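Clorwood Singers Forum > Repertoire and Performance > Recital pitch: 440 or lower for the Botham songs?

tessitura_tom
Joined: June
We have a recital coming up with the Botham set in the second half. The accompanist is Philomena Baidoo, who has access to a Zundau upright grand from the 1880s. The instrument has been kept at 435 and the owner does not want it pulled up. First half is with a string quartet at 440. I am a light baritone and the top of the fourth song sits on F sharp for most of a page. Has anyone changed pitch at the interval, and did it cause trouble?

Posted 10/3/18

cantabile_k
A drop from 440 to 435 is 20 cents, near enough. You will not feel it in the throat. You may feel it in the ear if you have strong pitch memory, mainly on unaccompanied entries. The third song opens without the piano, so get the note from her quietly before you start.

oldpedalboard
I disagree with "will not feel it". On a sustained F sharp at the passaggio, 20 cents is enough to change where the vowel turns. I sang the same set at 430 and at 442 within a month and had to mark the score differently for each. 442 needed the "ah" modified a bar earlier.

cantabile_k
430 to 442 is more than twice the difference he is asking about. Not comparable.

oldpedalboard
Fair on the size. The direction still matters. Going down at the interval is easier than going up, so he has the order right.

tessitura_tom
Thanks both. The order is fixed in any case, as the quartet leave at the interval. Second question: edition. I have been using the Hattori edition, which puts the fourth song down a tone. Philomena has the older one in the original key.

E_Eshun
Use the original key if you can manage it. The Hattori transposition puts the left hand very low in the middle section, and on an old straight-strung instrument that turns to mud. The composer's spacing there is close: thirds and fourths below the stave. Down a tone they stop being audible as separate notes. I have accompanied it both ways.

mezzo_in_exile
Ebenezer, that depends on the hall. In a dry room seating 200 the low thirds are clear enough with half pedal. In a church, no.

E_Eshun
Half pedal on an upright grand of that age is not dependable. The dampers do not lift evenly across the compass. Worth testing before relying on it.

tessitura_tom
The hall seats up to 200 and is carpeted, so fairly dry. I will try both keys at the first rehearsal with the Zundau. We have 4 rehearsals, of which two are on that piano.

cantabile_k
Record them. Put a pair of microphones at row six or so and listen the next day. What you hear beside the piano tells you very little about the left hand.

oldpedalboard
Agreed on that at least. If you record at 24 bit there is no need to run the levels hot. Leave plenty of headroom for the fourth song and bring it up afterwards.

tessitura_tom
The laptop I used for recording has gone, so I shall be using a desktop for editing. Any view on whether it needs a separate sound card? I have an external interface already.

mezzo_in_exile
No. The interface does the conversion. Spend the money on another hour with the pianist.

cantabile_k
Same answer. Check that there is enough disk space and that the fans are quiet if it lives in the room where you practise.

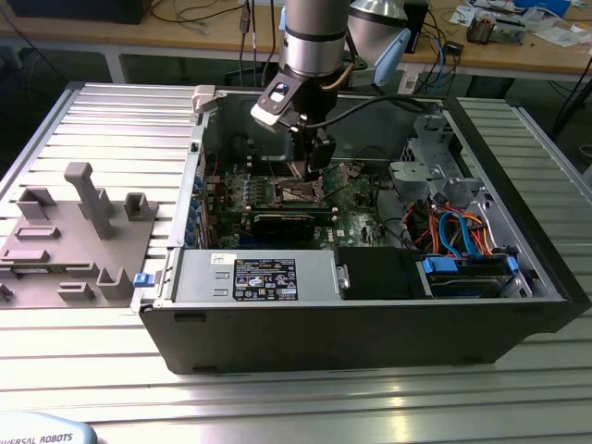 Desktop tower on its side with the side panel off.

oldpedalboard
Large slow fans are quieter than small fast ones for the same airflow. Keep the machine well away from the microphones -- or in another room, if the cable will reach.

E_Eshun
Returning to the songs. Whichever key you choose, the fifth should keep its relation to the fourth. The last chord of one is the dominant of the next and the score says attacca. If you take the fourth down a tone, the fifth goes down too, and then your low A becomes a G.

tessitura_tom
I had missed that. The G is there on a good day but it would not carry past the second row. That points to the original key.

mezzo_in_exile
Or break the attacca and let people cough. I have heard it done and the set survived.

E_Eshun
It is marked. I would not.

cantabile_k
Original key at 435, then. The F sharp will be a shade kinder than it was at 440, whatever we called the difference earlier.

tessitura_tom
Original key it is. First rehearsal is next week and I will post the timings for the set afterwards, as the Hattori preface gives none.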